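Edimer Facilities Services – staff update, thread.

1/ Over the winter, our door and room-check routine at the Jadia residence halls will move in part to two-armed robots. Before that happens, the routine is being worked through in simulation. This thread explains what changes for staff.

2/ The rehearsal room has a desk, a bunk, a window and a door with a red and white knob.
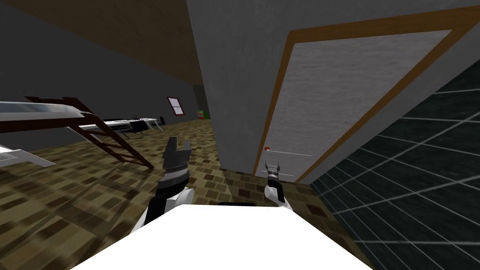 Workplace & Automation

3/ No position is being removed. The 11 attendants on the night rota keep their hours and pay. Rounds that are now walked alone will be supervised from the desk, with one attendant on call for each building.

4/ Doorknobs have taken up much of the work so far. Staff told us early on that older doors stick and that every knob turns a little differently. Those comments went directly to the team at Dronik.

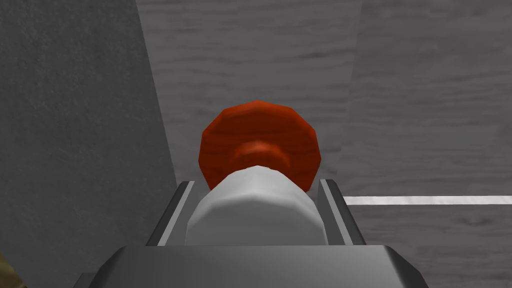 5/ Grip settings will be reviewed again in December, and attendants are invited to attend. Asanka Seneviratne, who leads the rota, will collect names at shift handover.

6/ Training is paid and takes place during working hours – two sessions per person. It covers stopping a robot, taking over a round and reporting a fault.

7/ Residents may still ask for a person at the door. That request will be honored at any hour.

8/ Questions about schedules should go to your shift lead. Questions about the robots should go to the automation desk, open until 11 p.m.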